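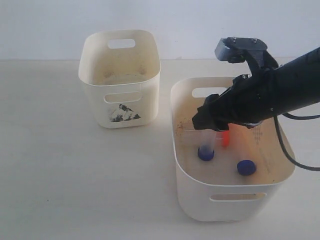

Two cream bins, oval handles.

Thursday

Up at 5:40 with the window open. First morning this May that I didn't want socks. Made coffee, ate the end of the rye bread, and was on the road to Stestwood before the school buses.

I have the plot until the end of October. Number 62, the one by the lower gate, where the water stands after a storm. Gebremedhin Chala had it before me and he told me when he handed over the key that the bottom third was no good for anything but mint and frogs. I put the potatoes there last year anyway and lost half of them to rot. This year the potatoes are at the top and the bottom third has chard in it, which doesn't seem to mind.

Hoed the onions first. They are thin. I sowed them too close and then didn't have the heart to pull enough of them, so now I have a row of green string. Took out every other one and brought the thinnings home for eggs. The garlic looks much better. The leaves are up past my knee and no rust on them yet. Last year the rust came in the second week of June and I pulled the whole bed early and got heads the size of walnuts.

Beans are in. I used the Brorkard poles that Renato didn't want, nine of them, tied at the top with the blue twine. Two had split at the foot and I cut those down and put them in at the north end, so the frame leans a little. Sowed two beans to a pole, an inch and a half deep, and watered them in. The packet said to soak them overnight and I forgot. Soaking has never made any difference for me, but I wrote it on the wall calendar for next year.

Slugs on the lettuce again. I went along the row with a bucket and a flashlight on Tuesday night and got plenty, and this morning it looked like I had done nothing at all. Berhanu Seyoum on the next plot swears by wool pellets. I asked him what a bag costs and went back to the bucket.

He was down there by 7:30 himself, putting netting over his strawberries. We talked over the fence for a while. His daughter has moved back to town and is looking for work, and he has had the truck in the shop twice since Easter. He gave me six leek seedlings wrapped in wet newspaper. I gave him a bag of the chard. I don't think he likes chard but he took it.

The water meter at the gate read 2481 when I wrote it down on the sheet. We are supposed to do that on the way in and I did it on the way out, so I put a note beside it.

Home by 10. Washed up and changed, then called the dentist about the crown. They can take me in two weeks, or sooner if somebody cancels. Said I would wait. It only hurts on cold things.

Spent the middle of the day on the seed box. It has been bothering me since March. Everything I own was in there in no order, half the packets open and folded over, loose peas rolling around on the bottom. I tipped it all out on the kitchen table and made piles by month of sowing, the way Benito Herrero does his. I used to do it by the alphabet, and then I'd miss things, such as the turnips, which I would find in September with the date gone by.

Threw out 16 packets. Parsnip seed doesn't keep and I had three years of it. Also some lettuce from Foson that never came up either time I tried it, and a sunflower mix that came free with something. Kept the old tomatoes - I have had tomato seed come up after seven years. Wrote the year on every packet in pencil. The dividers are cut from a cereal box. It isn't pretty but I can find the carrots now.

Lunch was late, eggs with the onion thinnings and the last of the cheese. Fell asleep in the chair with the radio going and woke up during the farm prices.

Afternoon I potted on the tomatoes. They should have been done last week. The roots were going round and round in the small pots and two of the plants had yellow leaves at the bottom. I buried the stems deep, up to the first good leaves, and stood them all on the back porch out of the wind. If it stays mild they can have a night outside on the weekend, though the forecast has it going down to the low forties on one of the nights. I'll look again tomorrow before I decide.

Ran out of potting mix with four plants left. Drove to Teshome's for another bag and they had put the price up by a dollar. Natnael was on the register and said it was the freight. He asked how the hip was and I said fine. It is mostly fine. It was stiff after the hoeing and I took the stairs one at a time tonight. Will do the exercises before bed, which I have skipped since Sunday.

Renato Sison called at 6 about the fish supper. He wants me to bring a salad. I told him about the slugs and said it might be a small one. He is going to bring back the wheelbarrow at the same time, with the new tire on it. I had forgotten he had it.

Leeks went into a pot of water on the sill for the night. They need to be in the ground by Saturday. I'll put them where the spinach bolted, once I have that pulled out and some compost dug in.

Soup for supper. Read a few pages and lost my place. It has started to rain, so I won't have to go back for the beans tomorrow.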